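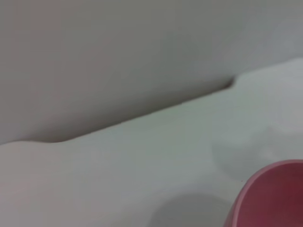
Divers surveying the eelgrass beds off Dindinwood recorded 227 colonies of an orange sea squirt last July, the first confirmed in the harbor. Survey leader Anitha Naidu said most were on dock pilings at the Bondovent boatyard, with a few on blades of eelgrass nearby. The squirts attach best to smooth, hard surfaces. Colonies can grow over young mussels and block their feeding.

The team checked 30 sites between the town pier and Cao Point. No squirts were found north of the Ninent channel, where the water is less salty.

Boat owners are asked to scrape and dry their hulls before moving to other harbors. The next dive survey is planned for July.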